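Rules for swapping worn finger pads in the middle of a collection batch?
Posted in Automation / Good Practice

Savvas Christodoulou

We collect tabletop demos with hand-held grippers, two per operator, bin and household stuff on a table. Batch is 750 episodes and we're on 87. Our written rules (came from Skollia, we inherited them) say "replace pads when worn". That's it. Worn how? By who's eye? One shift swaps at the first bit of fuzz, the other never swaps. Pads right now, both fingers, creased and frayed at the edges with specks all over:
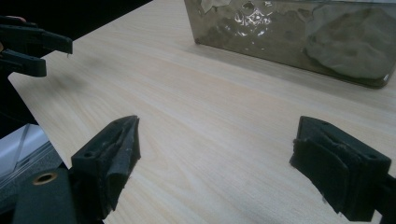

Melina Lazaridis thinks any pad change should close the batch, full stop, new batch number, new calibration. Seems harsh to me. Losing a morning every time. Is there a standard for this or does everybody make up their own?

Evdokia Lambrakis

No standard I know of that gets down to pad wear. We wrote our own at Tondwood, one page, taped by the table. Short version:

Look at pads before the first episode and again at the break.
Fuzz or lint: brush off, keep going.
Flap lifting or foam showing through: stop, swap.
Swap both pads on a gripper, never one.
Log the episode number and the time. Pad type too.
Redo the open/close width check after any swap.

Batch stays open. The log entry is what matters, you can split the data later if grip looks different. You can't split it if no one wrote it down, we lost 128 episodes that way in April.

Also keep a reference shot of the pads next to whatever you're grasping. Smooth bottles show up bad pads quicker than anything in my experince. By our page the left one below is a swap, top edge is peeling.
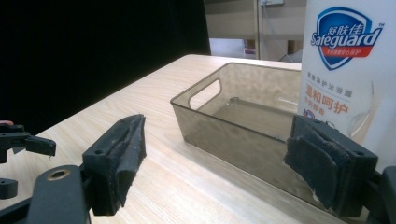

Does a pad swap mean recalibrating the camera too? Only if the finger or its bracket came off; pads alone, just do the width check.

And pick one person per shift who makes the call. Arguing over fuzz wastes more time then the swap.

Nektarios Andreadis

just change them every week, cheap enough. never had a problem

Eftychia Zacharopoulos

Weekly is fine if your hours are steady, ours aren't. We go by episode count plus a look. Agree with Evdokia on both pads at once. Would add: same pad material for the whole batch, put it in the rules in writing. Somebody will run out and use whatever is in the drawer.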